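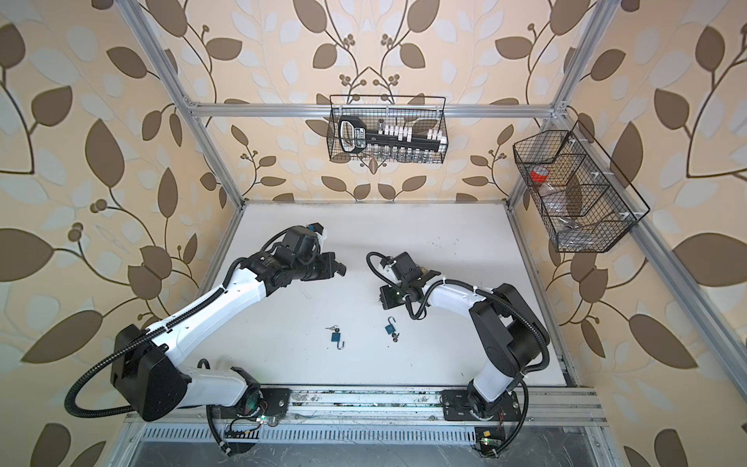

**클루크덴(Clukden) 공유작업실 · 로봇팔 제작반**

2020년 5월 6일 수요일, 양팔 작업대 점검표
점검: 안셀 몬토야 / 확인: 아델모 그라소

다들 고생 많으세요. 4월 점검표가 너무 빽빽하다는 말씀이 있어서 칸을 줄였는데, 쓰다 보니 제 잔소리가 또 길어졌네요. 차 한잔 드시면서 천천히 읽어 주세요!

- [x] **받침판 볼트(양쪽)**: 다시 조였습니다. 오른쪽은 조금 더 돌아가더라고요. 다음 분도 손으로 한 번만 흔들어 봐 주세요.
- [x] **팔 배선 주름관**: 어깨에서 손목까지 천천히 움직여 봤고 걸리는 데는 없었습니다.
- [ ] **앞쪽 레일 청소**: 홈에 먼지와 부스러기가 있습니다. 기판이 가까우니 불어내지 마시고 꼭 청소기로 부탁드려요.
- [x] **비상정지**: 두 번 눌러 두 번 다 멈췄습니다.
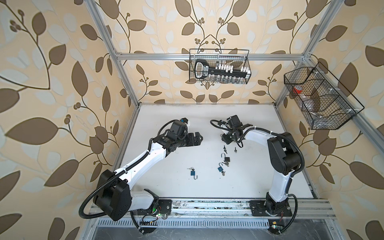

- [x] **자물쇠와 열쇠**: 작업이 끝나면 열쇠까지 챙겨서 보관함에 넣어 주세요. 지난달에 하나 찾느라 아델모 씨랑 바닥을 한참 기어 다녔답니다.
- [x] **철망 바구니**: 고정 상태 괜찮습니다. 그래도 무거운 공구는 넣지 말아 주세요.
- [ ] **상판 얼룩**: 닦아도 남는 자국이 있어요. 급한 건 아닙니다.
- [x] **누적 가동**: 248시간. 400시간이 되면 그리퍼를 분해해서 볼 예정입니다.

레일 청소 맡아 주실 분은 밑에 이름 적어 주세요. 저는 금요일 저녁에 나옵니다.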